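Pencils keep falling over in a compartment organizer. Divider spacing or wrong product?

Home Organization > Desk and Office > Storage

Asked in July. Viewed 649 times. 3 answers

graphite_drawer

I am setting up a white rectangular table as a shared drawing and writing station. The pencils currently live in a cardboard box and I want them standing, points down, in a clear plastic organizer with compartments. The organizer is the Grullier open-top model. It is a rectangular box with thin clear partitions.

The problem is lean. A single pencil placed in a compartment slides along the wall until it rests across the corner. With two or three pencils in the same compartment they cross each other, and pulling one out drags the others. When the box is nearly empty the weight of a leaning pencil is enough to shift the whole organizer on the smooth tabletop.

What I have tried so far:

Folded paper towel in the bottom of each compartment. It stops the points from skating but collects graphite dust and looks bad through the clear plastic within a week.

Filling every compartment completely. This works, but then the last pencil in is difficult to seat and the first pencil out is difficult to grip.

Moving the organizer to the back edge of the table. No change to the lean, and people now reach across their own paper to get to it.

I would like to know whether there is a correct compartment size for standard pencils, whether a liner exists that does not hold dust, and whether points down is a mistake to begin with. Budget is small. I do not want to drill or glue anything to the tabletop.

Comments on this post:

tray_and_lid: Are the pencils all new, or mixed lengths? It matters for the wall height.

graphite_drawer: Mixed. Most are new, a few are down to half.

Accepted, 41 votes

plumbline_k

The lean is geometry. A pencil standing in an open compartment has two points of contact, the tip at the floor and one point at the rim. The angle depends on how far the tip can travel from the wall the pencil leans on, and on how high that wall is. Reduce the travel or raise the wall and the pencil stands closer to vertical. Nothing else has much effect.

Measure the inside width of one compartment and the inside height. Divide the width by the height. If the result is above one half, you will get the crossing you describe. At one quarter or less, pencils stay close to parallel and come out one at a time. Most organizers sold for desks are too wide for their height because they are also meant to take scissors, glue sticks and tape.

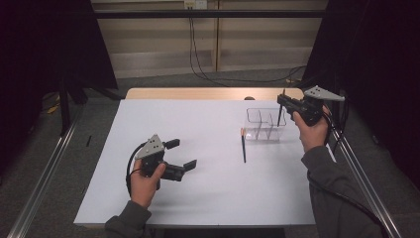

3 min read

Placement is the other half of it. Set the organizer to the right of center on the table for right-handed users, with open tabletop on the side nearest the work. A pencil that comes down vertically over the compartment seats cleanly. One that comes in at an angle catches the partition, and thin partitions flex when that happens. With an organizer that is nearly empty, load the compartments farthest from you first. The near ones can then be reached without passing over standing pencils.

Specific answers to the three parts:

Compartment size. You cannot change the box, but you can add inserts. Cut a strip of stiff clear plastic to the inside height, score it down the middle, fold it to a right angle and drop it in. This makes one compartment into two unequal ones. Friction holds it if the strip is cut slightly long. Packaging from shirts or stationery is the right weight. The Dutivier drawer inserts can also be trimmed to fit, although they are cloudy and will show next to clear walls.

Liner. Use thin closed-cell foam, the kind sold in craft sheets. Paper towel and felt hold graphite in the fibers. Closed-cell foam keeps it on the surface, where a damp cloth removes it. Choose dark gray or black. Cut each piece a little small and do not glue it, so it can be lifted out for cleaning. The tips will mark the foam over time and the marks help, as they stop the next tip from sliding.

Points down. Acceptable for hard leads. For soft leads, store points up, because dropping a soft pencil onto its tip can crack the lead inside the wood. The damage shows up later, at the sharpener. Points up also lets users see which pencils need sharpening. The cost is that the hand comes down onto the points, so do not do this where small children use the table.

For the shifting, put shelf liner under the organizer, cut to the footprint. Nothing needs to be fixed to the tabletop. If you want more weight, place a flat steel offcut under the foam in the rear compartments.

Half-length pencils should not share a compartment with new ones. Give them the smallest compartment, or a separate low cup.

Comments on this answer:

graphite_drawer: Measured. Width over height is slightly above one half, so that explains it. Cutting inserts this week.

plumbline_k: Cut one and test it before cutting the rest. Molded boxes often taper toward the floor.

graphite_drawer: It does taper. First insert bowed. Trimmed the lower corners and it now sits flat.

9 votes

tray_and_lid

Agree with most of the above. I would go a different way on the container. For 200 pencils or more, compartments are the wrong tool and you want a drilled block. Åberg makes one with angled holes and the Clonotano one has straight holes. Straight is easier to load. Each pencil gets its own hole, so there is no lean and no crossing, and a missing pencil is visible immediately.

Disadvantages: a block is heavy, the holes fill with shavings, and oversized or triangular pencils do not fit a standard hole. Check the hole diameter against your thickest pencil before ordering. Clean the holes with a pipe cleaner.

For a table with 6 or fewer users I would keep the clear box and do the inserts.

Comments on this answer:

graphite_drawer: Nowhere near that many pencils. Useful to know about the shavings.

1 vote

mm495

just lay them flat in a tray. never had one fall over

Comments on this answer:

plumbline_k: Works if there is table space for the tray. The original post asks for standing storage.

Related on this site

Clear acrylic or frosted for shared desk supplies

Removing graphite from a white laminate surface

Keeping colored pencils in order without labels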